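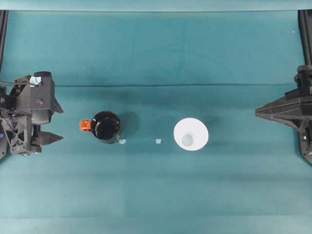 蓝绿色布面,偏上的位置有一道浅浅的横向折痕。

工单 1548
产品:Pilletti 蒸汽熨烫站(分体式,带水箱和独立锅炉)
购买渠道:Sárközi 家电,Stukimbridge 门店
问题类别:蒸汽中断 / 喷水 / 泵异响
状态:已解决(用户自行更新)

先把情况写全一点,免得来回问。机器是六月买的,用得挺勤,基本上攒一堆就烫一次,衬衫、床单、桌布、窗帘都烫。前面一直好好的,蒸汽又冲又干,我还到处跟人夸来着!后来慢慢变成这样:开机,预热灯闪,灯不闪了,按蒸汽,头几下很正常,再往后蒸汽越来越弱,接着底座里“嗡——”地响一阵,声音比以前尖,然后熨斗底板开始往外吐水。吐的是那种一小股一小股的水,布上直接一滩印子,烫干了还留一圈白边。松手等一会儿,又能喷几下,再按又是老样子。

面板上没有错误代码。缺水灯偶尔亮一下,可水箱里明明有大半箱水。我把水箱拔下来再插回去,灯就灭了,过一阵又亮。

我先自己查了一遍说明书后面那张故障表,表上写“底板滴水”的可能原因有温度没到、连续按蒸汽太久、长时间没用管路里有冷凝水。这几条我都试了:温度拨到最高,等灯稳定之后又多等了一会儿;按一下松一下,不连着按;开头先对着水槽上方空喷掉管子里的冷凝水。空喷那一步倒是有点用,最开始不滴了,烫到后面照滴。所以我觉得跟冷凝水关系不大。

另外说一下水。Stukimbridge 这边的自来水特别硬,水壶烧几回就是一层白的,淋浴花洒也老堵。我一开始老老实实按说明书用自来水加滤芯(就是水箱里那个能换的软水滤芯),后来嫌滤芯贵,换过一次便宜的,再后来改成一半自来水一半蒸馏水。说明书里只说“可使用自来水”,没提混着用行不行,我就这么用下来了。

下面是我按顺序做过的事,哪一步没用我也写上,省得大家重走。

第一步,除垢。

机器上有个除垢提示灯,之前亮过,我按流程做过一次。出问题之后我又做了一次,没等灯亮。先拔电,放凉,说明书要求凉透才能拧锅炉底下那个排水塞,我是放了一夜,第二天早上才拧的。这个千万别着急,锅炉里头是有压力的,热的时候拧开要出事。拧开之后倒出来的水有点浑,带一些白渣,比我想的少多了。然后灌清水,晃,倒掉,再灌,再晃,直到倒出来的水看不见渣子为止。

倒完装回去试,蒸汽确实比之前冲了一点,我当时还挺高兴,觉得搞定了。结果烫到第二条床单,又嗡嗡响,又吐水。

接着我上网搜,看到有人说光用清水晃不行,得用除垢剂。家里正好有一瓶 Goner,本来是给水壶和咖啡机买的,瓶子背面写着适用“小家电水路”。我没敢直接倒进去,先翻了说明书,说明书上写得很死:锅炉内不得使用醋、柠檬酸和任何第三方除垢剂。我拿不准,所以开了这个工单来问,顺便把前面的情况也讲了。

第二步,检查蒸汽管。

等回复的时候手闲不住,我就开始看管子。熨斗和底座之间那根管子有布套,我怀疑里头折了。平时收起来是绕在底座后面的卡扣上的,我绕得比较紧(家里柜子浅,不绕紧关不上门),时间长了靠近底座那一头有点死弯。我把它捋直,挂了一天让它自己回弹,再试。一点区别都没有。管子应该没事,摸着也没有哪一段特别软或者特别硬。

第三步,换插座。

原来接的是带线盘的延长线,功率上我一直有点心虚。改成直接插墙上,预热好像快了一些,吐水照旧。不过这一条我觉得大家还是直接插墙吧,线盘不放开的时候会发热,我摸过,挺吓人的。

第四步,测温。

有个厨房里用的点温枪,我拿来打了底板。最高档,灯稳定以后,打出来是 141。我不知道应该是多少,说明书里没写度数,只画了点。而且底板是亮面金属,点温枪打亮面本来就不准,这个数我只当参考,写在这里给客服看看有没有用。我比较在意的是,吐水之前和吐水之后底板温度差得很多,吐完明显掉一大截,要等它爬回来才行。我当时的推理是:水一下子进来太多,底板来不及把它变成汽。那问题就在“水为什么一下子进来太多”上头,跟底板本身没什么关系。

第五步,听泵。

听起来很傻,我把耳朵凑到底座边上听。正常补水的时候,泵是“嗒嗒嗒”的,闷闷的,很短。现在它是先“嗒嗒”两下,然后变成“嗡”,尖的,空转的感觉,拖很长,最后突然又变闷,紧接着熨斗那边就吐水。我反复听了好几遍,每次都是这个顺序,于是开始怀疑泵坏了,连配件都去看了。Sárközi 网站上有卖,要等货,价钱嘛,差不多能让人重新考虑要不要学着穿不用烫的衣服了。

我那天晚上已经把底座翻过来,螺丝刀都拿在手里了。
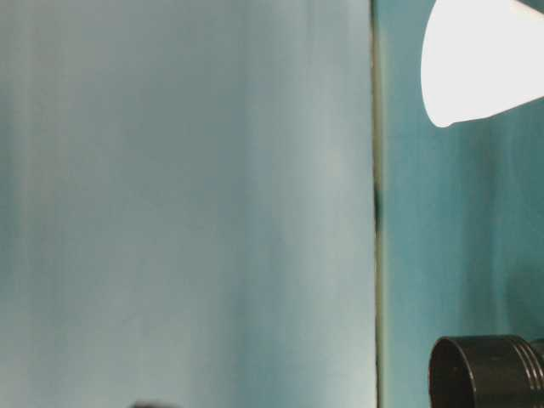
先别拆底座,也不要买泵。工单里回过来的第一句就是这个,后面接着写:泵发出尖锐的空转声,多数情况是吸不到水,请先检查水箱出水阀、底座上的滤网和软水滤芯。Goner 这类除垢剂请不要倒入锅炉,锅炉里的密封件没有针对它做过测试,只用清水冲洗就够了。请问您用的滤芯是原厂的吗?最近有没有换过?更换的时候水箱底部有没有看到细小的颗粒?

看完我愣了一下,因为颗粒我还真见过。就是换那个便宜滤芯之后,水箱底有一点黄褐色的、像芝麻碎一样的小珠子,我以为是水垢,冲掉就没管了。

于是有了第六步,查滤芯和滤网。

先把水箱拿下来,倒空,滤芯拔出来。便宜的这个滤芯外壳是两半扣起来的,我捏了一下,接缝那里能捏开一条缝。对着水槽晃,小珠子就从缝里往外掉,晃一下掉一点。好嘛。

然后看水箱底下的出水阀。那是一个带弹簧的小顶杆,水箱坐到底座上,底座里的凸起把它顶开,水才流下去。我用手指按,能按动,但是有点涩,松手回弹也慢。拿手电照进去,弹簧那一圈全卡着小珠子。怪不得缺水灯一会儿亮一会儿不亮,每次我把水箱拔下来插回去,大概是把珠子震开了一点,水又能走一阵子。

底座那一侧更精彩。接水口里有一个很小很小的滤网,白色的,我以前根本不知道那里有东西,说明书的分解图上它就是一个点。用镊子夹出来,一面糊得严严实实,珠子外面又裹着一层滑腻腻的东西。我把它泡在温水里,拿旧牙刷轻轻刷,刷完透光一看,干净了,网眼完好,没破。谢天谢地网没破,要是破了,珠子就进泵进锅炉了。

清理过程我写细一点,照着做的人可以少翻车:

拔电,等机器完全凉。
水箱取下,倒空,滤芯取出来扔掉(如果是漏珠子的那种)。
水箱倒过来,按住出水阀,用水龙头从外往里冲。方向很要紧,我第一次是从里往外冲的,珠子越冲越紧。
水箱里再加清水,盖上盖子,使劲晃,倒掉,重复到没有珠子为止。
底座接水口用棉签擦一圈,再用尖头镊子夹滤网的边,别戳网面。
滤网泡温水,软毛刷刷,装回去的时候凸的那面朝上。
接水口外圈的密封圈摸一遍,有没有卡珠子。我的卡了一颗!

最后那颗我差点漏掉。密封圈底下垫了一颗珠子,水箱坐下去就有一点点歪,肉眼看不出来,可是会漏气,泵一吸就吸到空气。我估计尖声就是这么来的,吸不到水它就空转,空转一阵突然吸上来一大口,补得太猛,锅炉里水位过高,水就跟着蒸汽一起冲到熨斗里去了。这段是我自己的推理,客服没有完全确认,只说“有可能”。

第七步,试机。

没装滤芯,水箱里加的全是蒸馏水(临时的,客服说短时间可以)。开机,预热,空喷。泵声回来了,闷闷的“嗒嗒嗒”,短,没有尖声。我连着烫了 10 分钟,专门挑最容易看出水印的深色棉布,一滴都没有。又烫了两条枕套,也没有。蒸汽那个冲啊,跟刚买来的时候一样,我站在那儿按着玩了好一会儿。

不过也没有一次就彻底好。隔了一天再开,开头又“嗡”了一下,很短,后面正常。我把水箱又拆下来看了一遍,出水阀弹簧里还藏着残余的珠子,用温水泡了一阵,按着阀门来回冲,才算冲干净。所以建议大家清两遍,中间让它干一干,湿的时候珠子粘在弹簧上,很难看见。

顺便回答一下后来客服追问的几个问题,也贴在这里:

锅炉的排水塞垫圈有没有换?没换,看着没裂,拧紧不漏。
有没有用过衣物香水或者淀粉水加进水箱?没有,喷雾淀粉用过,是直接喷在布上的。
底板有没有发黏、发黄?靠近尖头有一点黄,用湿棉布擦掉了,没用钢丝球。
机器平时怎么收?以前是用完直接绕线塞柜子,水箱里的水也懒得倒。现在倒了。

水箱里的水不倒,珠子和水垢泡在一起会结成滑腻的那层东西,这也是客服说的。我以前觉得下次还要用,倒掉多浪费。现在改成用完就倒,盖子敞着晾一晚上,出水阀朝下控着。
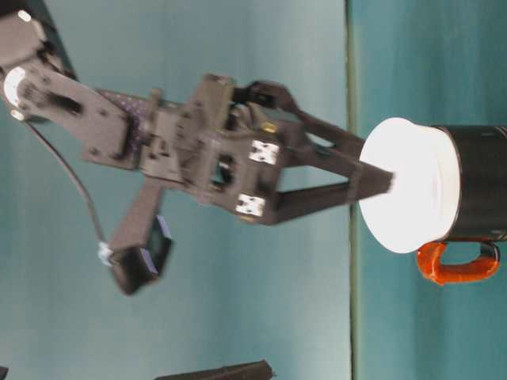
我这台也是同样的毛病,工单公开之后底下有条留言这么说,只是滤网干干净净,最后查出来是水箱没坐到底。那条留言接着写:水箱后沿有两个卡脚,其中一个磨圆了,放上去以为“咔”了一声就到位了,手往下再压一压还能下去一截。压到底以后泵声立刻就变。你们可以先用手按住水箱再按蒸汽,如果按住的时候正常、松手就不正常,多半就是这个。另外想问一句,楼主现在用的是什么滤芯?原厂的真的不漏珠子吗?

多谢提醒,“按住水箱”这招太好用了,我要是早知道,头一天晚上就能把范围缩小到水箱这边,根本用不着拿耳朵去听泵。我刚跑去试了一下我这台,按和不按没有区别,说明卡脚还行。

滤芯的问题,我现在装的是原厂的。装之前我学乖了,先放在一碗水里泡一会儿,再捞出来对着白瓷碗晃,碗底没有东西才装。外壳是整圈焊死的,捏不开。到目前为止水箱底一直干净。但我用的时间还不长,不敢打包票。便宜的那种是不是每一个都漏,我也不知道,可能我就是碰上一个没扣好的。反正买了先泡碗里看看,不费事。

至于混水,客服给的说法是:装了滤芯就用纯自来水,别掺;不装滤芯的话,水特别硬的地方可以掺一半蒸馏水。纯蒸馏水不建议长期用。他们的解释我没太看懂,好像跟锅炉里的水位探针有关,水太纯探针感应不到,机器会以为没水。我听着有道理,毕竟我试机那天全用蒸馏水的时候,缺水灯好像是闪过一下的,当时太高兴了没往心里去。

还有人问布上的白边怎么弄。我试了几种,最后管用的是:白边的地方用干净的湿布压一压,整块打湿,让它边缘散开,再从外往里烫干。只打湿中间那一小块是不行的,会变成一个更大的圈。深色的我会反过来从背面烫。如果白边硬硬的,摸着有粉,那是水垢,先用软刷子刷掉再打湿。真丝的我没试,不敢试,别拿我的办法去烫真丝。

折痕的事也提一句。有几块桌布叠着放太久,中间那道印子怎么烫都隐隐约约还在,我一度以为是机器蒸汽不足闹的,修好之后再烫,还在。后来是喷湿了卷起来放一会儿,让水汽走匀,再烫,才平下去。所以有折痕烫不掉,先别怪机器,我就白白怪了它好几天。

Sárközi 门店那边我也打过电话,问保修的事。他们说滤芯导致的堵塞不在保修范围里,如果拿过去要收检测费,不过如果是泵坏了就在保修期内。还好没寄,自己清一清就好了。店里倒是很热心地问我要不要顺便买一瓶 Goner,我说家里那瓶还满着呢,留着给水壶用吧。

想给 Pilletti 提两个小建议,客服如果能转达就太好了:

一个是底座上那个小滤网,能不能在说明书的保养那一章写一句?现在只有分解图里有个点,正常人谁会去看分解图。写上“换滤芯时顺便取出冲洗”就行,一行字的事。

另一个是缺水灯。水箱有水、但是泵吸不上来的时候,它跟真的没水亮得一模一样,要是能换个闪法区分一下,我也不至于对着大半箱水发呆。

补充更新,2019年9月20日:

又烫了一轮,窗帘加全部床单,泵声正常,没有吐水,缺水灯只在真的没水的时候亮。滤网拿出来看过,干净的。锅炉又冲了一次,倒出来基本是清水。我把工单状态改成已解决了,客服说会保留一段时间再关闭,后面如果还有人碰到“先嗡再吐水”的,可以接着在下面写。

哦对,水箱装回去之前记得把密封圈外面的水擦干,我有一次没擦,底座下面一小滩水,吓得我又把机器翻过来看了半天,结果就是没擦。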